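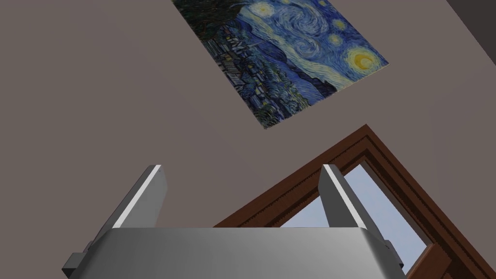

Belport Wall Text Collection

Version 7 of the collection. Maintained by Nahom Beyene and Mebrat Hadgu.

What this is

Belport Wall Text is a set of 3432 short labels of the kind you read next to a painting: title, medium, a few lines about what the artist was up to, sometimes a note on the room. They were written for small museums, library galleries, hospital corridors and school hallways, and they come as plain text with a little metadata on top. We love these things! A good label gets you to look up again before you've finished reading it, and there are so few places where you can read a few hundred of them in a row.

The collection started as a shared folder called Helia, where the two of us dropped labels we had written for other people's walls. Helia is still the name of the command line tool, so you'll see it all over the scripts.

What's in the folder

labels/ – one text file per label, UTF-8, line breaks as they were on the card
index.csv – one row per label, see the fields below
drafts/ – earlier versions for 800 of the labels, with the edits kept in order
guides/ – the two house style guides, Derese (short) and Zullbridge (long)
tools/ – the Helia scripts for searching, counting words and printing cards

Fields in index.csv

id – a number that never changes, even if the label is rewritten
title – title of the work as printed on the card
kind – painting, print, poster, textile, reproduction, other
words – length of the body text, title line left out
guide – derese, zullbridge or none
reader – general, family, school
draft – yes if there is something for it in drafts/
notes – anything we wanted to remember (uneven, sorry to anyone trying to parse it)

Reproductions

Please don't skip these! Labels for reproductions have their own kind value and their own habits. The Derese guide asks for the word "reproduction" on the second line, right under the title, and it wants the original's medium named as the original's. Zullbridge lets you leave it to the end. Van Gogh's The Starry Night is the work we were asked to write for most often, and the labels for it are a treat to read side by side. One spends all its words on the cypress. Another is only about the village, and there is a family one that asks you to follow a single line of paint with your finger in the air until you lose it. Search for "starry" in the title field and you'll get the whole bunch.

The two guides

Derese stops at 83 words, title line not counted. Mebrat wrote most of it and it is strict in a way that turned out to be fun to work with: no dates in the first sentence, no "masterpiece", no telling the reader how to feel. Zullbridge has no upper limit and permits quotations from letters, provided the card says who was writing to whom. If a label follows neither, the guide field says none. Plenty of our favorites are in that group.

Getting started

Unpack the folder anywhere. The scripts need Python and nothing else.

helia find "moon" prints every label with the word in it
helia find "moon" --reader family narrows it down
helia drafts 212 shows the versions of one label, oldest first
helia card 212 lays it out for printing, large type by default

Large type really is the default. The old setting was too small to read from a wheelchair or over somebody's shoulder, and Nahom changed it in April after trying a stack of cards in a corridor.

Known problems

The word counts treat hyphenated words as one, which pushes a few Derese labels over the limit if your own counter splits them.
Curly and straight quotes are mixed. We keep whatever the card had.
Some labels refer to a neighboring work ("compare the sky to the left") and the neighbor isn't always in the set.
School labels lean heavily toward ages nine to twelve. We'd be so happy to have more for teenagers.

Adding labels

Yes, please! Send the text as it went on the wall, typos included, plus the title, the kind and the reader group. Drafts are very welcome – the crossed-out sentences are often the best part. Only send writing that is yours to share. If you spot an error in a label, open an issue with the id and leave the file alone, so the printed wording stays on record next to the correction.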